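Speaker notes - Reading the contents page first
Colport library evening, 20 minutes

Start with the question: who reads the table of contents before buying a book? Wait for hands. Most people skip it.

My own habit began with a Wevari reference book, a paperback of 148 pages. I read it straight through and found the chapter I needed near the end. Since April I have opened every nonfiction book at the contents and left it there for 4 minutes before reading on.

Point to the gray heading bars. They separate the sections, and under them come the chapter titles with page numbers after. You don't need to read Chinese to find the breaks.
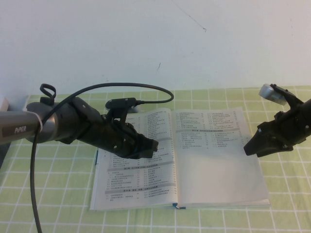
One reader wrote back after the last talk that contents pages spoil a book, and that she would sooner get lost in it. Fair for novels. For manuals and histories I disagree.

Next, ribbons. A bookmark left at the contents is more use to me than one left at my last page - I can usually find my last page.

Hand out the Sugawara sheet. Ask each table to pick one section and guess its length from the page numbers. Then questions.

Comments (3)

tealmargin: Do you do this with library books too?

R.P.: The Tirkitz editions put the contents at the back. Drives me mad.

oldspine: Tried it with a cookbook. Went straight to soups.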